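Kitting out the folding bench: our year in pictures

When we started planning the second bench at Korkness we promised ourselves we would keep a proper record of what we bought, what we nearly bought and what it all came to. Well, we kept most of it! This gallery gathers up the notes, with the picture further down, for anyone else who is trying to fit a two-arm workspace into a small room and an even smaller budget.

The whole pot was 3091 pounds for everything except the arms, which came over from the old Funov bench and were paid for long ago. That sounds like plenty until you begin pricing rail. We wrote the first list in March, on the back of a delivery note, and it had five lines on it. The final one ran to three pages (one of them is nearly all brackets).

Where the money went

The enclosure and framing took 2000, easily the largest slice. We had two quotes, one from Piątek and one from Zodlow, and they were close enough that delivery time settled it. Piątek could do the posts and the rails in one order, cut to length, and that saved us a second round of carriage charges. If you are planning something similar, ask for the cutting to be included in the quote. Ours wasn't the first time, and the revised figure gave us a bit of a fright.

Wall prints, cable tray and clear panels came to 542. I would happily spend that again. Nilton Paucar pushed hard for patterned walls when the rest of us would have settled for plain white, and he was right to! We can swap one set of prints for another in an afternoon, and a fresh background is by far the cheapest way to make the bench feel like a different place to the arms.

Another 200 went on what the list calls "soft goods and bits": towels, baskets, small things to pick up and put away. Buy more towels than you think you need. We went for several colours and a couple of thicknesses, and the thin ones have turned out to be the most fun to work with.

The rest is our spares line – cables, fixings, replacement fingers. We left it until last and it shows. Next time it goes in at the top, before anybody gets excited about panels.

At the bench

Towel folding is the job we planned the layout around, so the reach of both arms over the middle of the floor decided nearly every measurement we sent off. 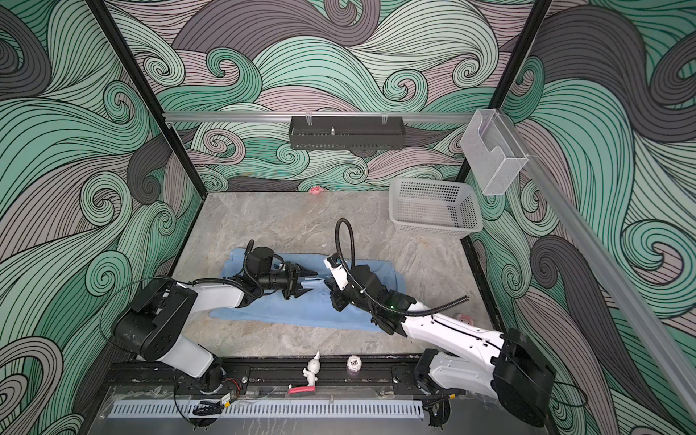 Both grippers in close over the light blue towel, with the wave-print walls up on all three sides.

I do love those walls. The marble-look floor went in with them, and the mint and mauve cheer up the corner no end.

The rail across the back was a late addition to the order and I'm so glad we squeezed it in. Being able to hang a rack off it keeps the floor clear for bigger pieces of cloth, and we can add to it later without drilling anything. The white mesh basket came out of the soft goods money.

Still on the wish list

A second set of wall prints, something darker. More clear panel, as ours scuffs more easily than we'd hoped. Labels for both ends of every cable – we keep saying it. And a proper shelf for the towels, which are living in a crate under Nilton's desk for now.

If you'd like a copy of the parts list, brackets and all, write to the Korkness bench address and we'll send it over.

Page last updated Oct 22, 2023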